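Ticket 2536 – Desk chore, simulated room: robot takes forever over one red item
Status: Open (reopened, then reopened again)
Component: Dristham planner / Lorside room pack
Reported from: Gokport bench

Summary
Kan was sold to us internally as the thing that would tidy a desk while we got on with real work. So far the real work is watching Kan tidy a desk. Runs that should take a couple of minutes end in a timeout with the arm parked in midair, like someone who walked into the kitchen and forgot why.

Steps to reproduce
Load the Lorside room, default furniture. Start the desk task. Leave all planner settings alone. Go get coffee. Come back. Get another coffee.

Expected
Item picked up, item put down, log says done.

What we get
Log says "approach ok" over 3000 times and then gives up. No collision, no error code, no shame.

Views pulled during the session, two from up top and two close in at the gripper: 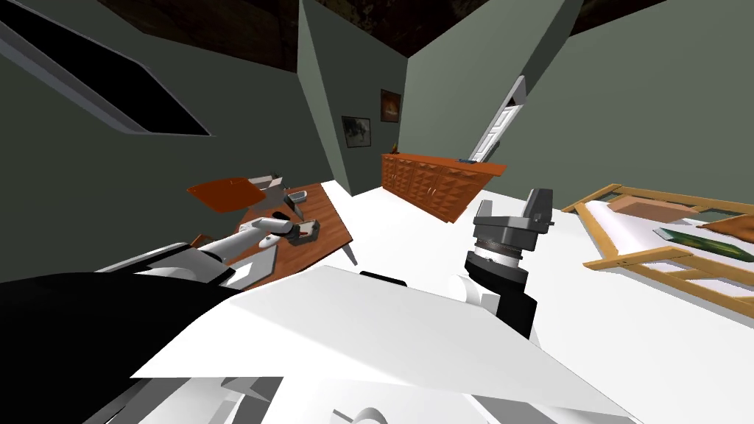
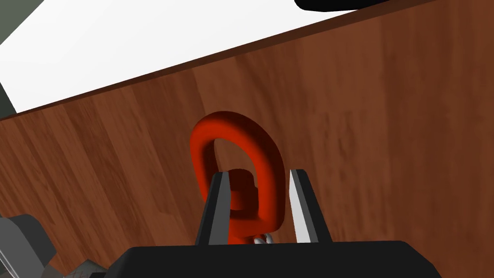
Close views, this one and the one before it: red ring between the fingers. 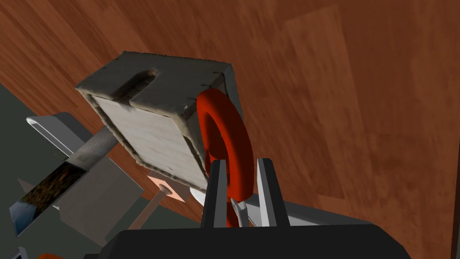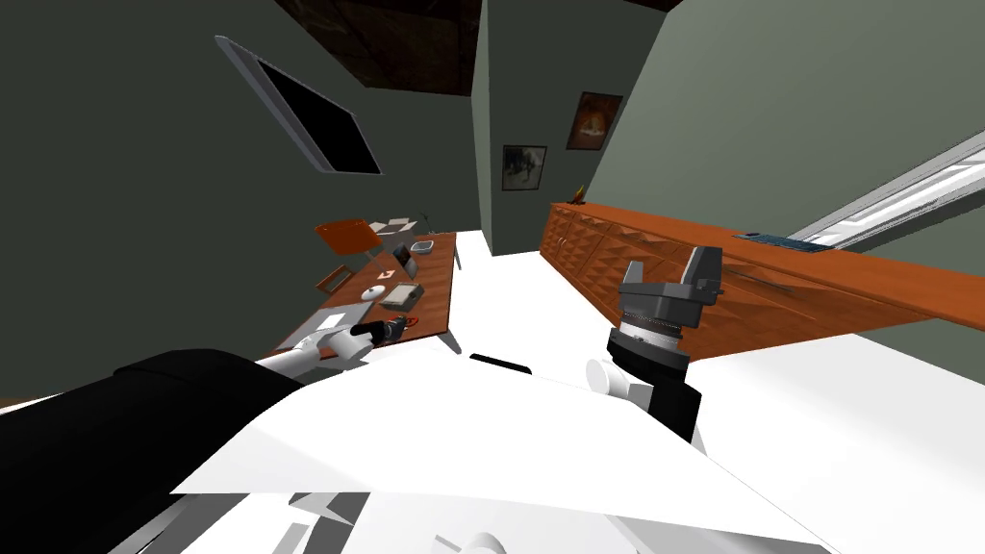
Tried so far
1. Restarted the planner. Same.
2. Restarted the whole simulator. Same, but slower.
3. Raised the grasp timeout. It now fails later, which looks great on the uptime chart.
4. Rolled Dristham back 2 releases. The old build closes the fingers early and reports success with nothing in them. I have worked with people like this, but we can't ship it.
5. Turned off the re-check after approach. First sign of life. Out of 41 runs, most got as far as a close command. Then the lift step asked for a re-check of its own and we were back where we started.

Notes from 4 p.m.
Looks like the re-check compares the grasp pose to the pose from the start of the run, and the tolerance is tight enough that rounding alone can fail it. Each fail sends it back to approach. Approach is fine, so it says ok. Repeat until timeout. Loosening the tolerance in the config does nothing – the value is read once at install and cached. Found the cache. Deleted the cache. It grew back.

Workaround
Set the tolerance before installing. If you have already installed, uninstall, set it, install again. Yes, for every machine.

On the comment asking if this can go in the September demo as "household ready": please don't. A kid with a sticky hand can clear a desk faster, and takes payment in crackers. I'd be okay with "approaches household objects."

Next
Need someone on the planner side to confirm the cached value. Leaving priority at medium. Not closing this until I see a lift in the log that I believe.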